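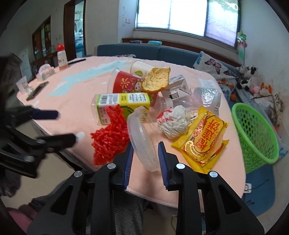 Progress report, winter sleep and daily rhythm program
29th November

Hi Shadi,

Okay, you asked for something readable this time instead of the spreadsheet with the tabs, so I'm just going to tell you how it's going and you can call me if you want the spreadsheet anyway. (I still have it. It has more tabs now.)

First the sign-ups. We told you we'd try for 2,000 people keeping the evening log by the end of fall, and as of this morning we have 1,693. I'd love to say we got there, but the September start was slow and I don't think the posters did much. What did work was going to where people already were. The Mandulthorpe library let us set up next to their tax help desk, which sounds like a terrible spot and was our best one by a mile! People waiting for tax help apparently have a lot to say about how badly they sleep.

The evening log itself is down to one page. You'll remember the old version had a wheel you were supposed to color in, plus the breathing chart, plus the tea diary, and people were giving up by the second week. Now it's bedtime, wake time, last screen, last meal, and a line for how you feel. I fought for keeping the tea diary and I lost, and the return rate went up, so there you go.

Group sessions next. We're running 17 of them across the county, mostly early mornings, with a few evenings for the shift workers. Stretching, slow breathing, a bit of talk about meals and light, done in under an hour. The 6 a.m. group at the Toteno center is full and has a waiting list. The one at the Sjöberg building is not full, and I think we should be honest that it's the parking. I've asked if we can move it to the ground floor room on the other side, where there's a lot right outside the door, and I'm waiting to hear.
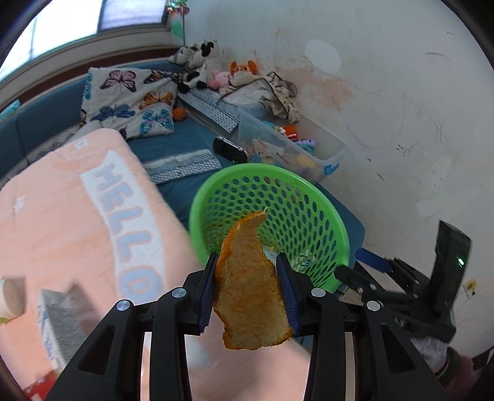
On money, we're a little under on instructor pay and a little over on printing, and the two nearly cancel out. The over part is me ordering the log sheets twice in October, once on the old form. I've used the backs for sign-in sheets. The new meditation cushions came out of the equipment line as agreed, and we ended up getting 100 because the price break was at that number. Twelve went to the Mandulthorpe group and the rest are in the closet at Toteno until the new sessions open.

The reminder app is the part I'm least happy with. Ploterel sent the update three weeks late, and when it came, the wake-up chime was going off an hour early for anyone who hadn't reset it after the clocks changed. I got a lot of phone calls. Some of them were very early phone calls! It's fixed now, and they've knocked something off the next invoice, but we did lose people over it and I can see the dip in the logs for that week. I'd like to talk to you about whether we stay with them past spring.

Things I need from you: a yes or no on moving the Sjöberg group, a signature on the instructor extension (it's in your inbox, the second attachment), and some idea of whether the follow-up survey can go out by text. A lot of our older folks like paper, so I'd want to do both, and that means postage.

In December we're keeping every session going except the week of the holidays. I'm also trying a short one on eating late and sleeping badly, as several of the groups asked for it. I'll send you the dates once the rooms are booked.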